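Grukley Metal Bin, Grey, Open Top

Product code: 2252
Price: on request, trade discount from 8 pieces

The Grukley is our open metal bin for workbenches and packing tables. Many customers come to us after using cardboard boxes for years, and they want something which keeps its shape. The bin has a flat floor and no lid, so you can reach inside from any side and see quickly what is there.

We sell it for sorting small goods, for parts waiting to be checked, and for returned items before they go back on the shelf. You can place it on the floor, but most people prefer it at table height. The shop in Mosteo has 18 of them in daily use, and Catrin Lougher, who manages the packing there, ordered two more in November with the same grey colour.

Some words about wear. The metal floor will get scuffed, and this begins early if you put hard things inside. It is only the surface and the bin stays good for work. If you want to keep the floor nice, ask us for the rubber mat (sold separately). A light wooden tabletop is also a good base for the bin - it is kinder to the metal than a concrete bench.

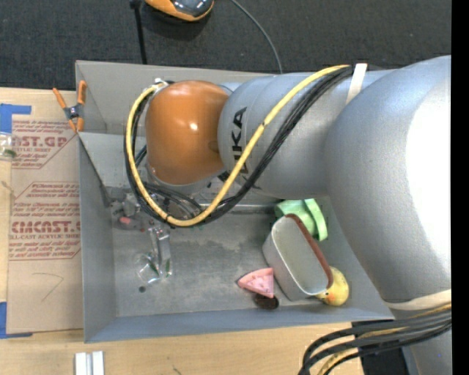

Sizes and finish

The bin comes in two sizes, Standard and Long. Both are grey. The Long model is the better choice if you want to keep different groups of items at each end, with free space between them. Small variations in the grey from one wall to another are normal and are not accepted as a fault.

Custom colours are possible for larger orders, please write to us first.

Cleaning

Wipe with a damp cloth and a little dish soap, then dry well, also in the corners. Do not use steel wool. Labels come off more easily with warm water. For sticky glue we use the Rirov citrus cleaner, 2 minutes and then wipe.

Delivery

Standard bins are sent in a carton, Long bins on a small pallet. Please check the corners when the parcel arrives and tell us the same day if something is bent - a picture by email is enough. Pick-up from our warehouse is free of charge until 4 pm.

Questions about stock or custom colours: Valter Wikström, sales desk
Questions about a delivery: Sherif Zaki, warehouse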